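Home | Campus Life | Features | Alumni | Subscribe

The Long Table at Hinderley House

By Khanyisile Nel
September

If you ever lived at Hinderley House, you'll remember the smell of the toaster before you remember anybody's name. I was there for 3 years, all of them on the top floor (no lift, and a mattress I'm fairly sure predated my mum), and I'd go back tomorrow if they'd have me.

The residence still takes 50 students, most of them from country towns out past Zadthorpe, and the rule that everyone eats together once a week has somehow survived every change of management. Reshma Pretorius, the residence head, told me over a very milky cup of tea that she had thought about dropping it in her first year. "Then I missed one myself and sulked all evening," she said.

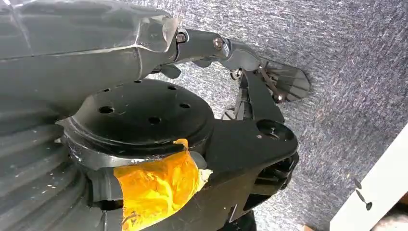
Who does the cooking

The students do, in pairs, and the standard is all over the place! Stepan Koval made his grandmother's dumplings last winter and has been asked for them ever since, which he pretends to find annoying. Solomiia Chornovol, who is studying hydrology and would much rather talk about rivers, does a tray of roast pumpkin with whatever is left in the crisper.

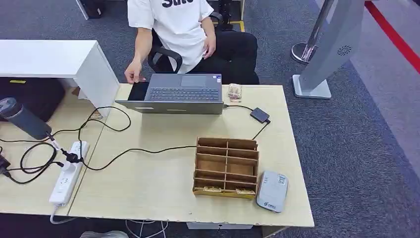

Money is tighter than it was in my day. The food kitty gets $2,000 a semester from the college, and another $1,000 comes from the Rampersad bursary, set up by a former resident who remembered being hungry in exam week. It covers the staples, and the rest is lentils and goodwill and somebody's aunt with too many zucchini.
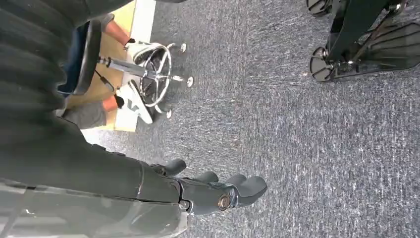

I stayed for dinner, of course. Sibusiso Coetzee had burnt the first pot of rice and was well into the second, and by seven o'clock the whole table was arguing about whether the old piano should go to the Miltetti Street hall or stay where it is, out of tune and covered in coats. I voted for the coats. Then someone handed me a tea towel, and I was drying plates until half past nine.

Contact the editor | © Campus Life Magazine | Back to top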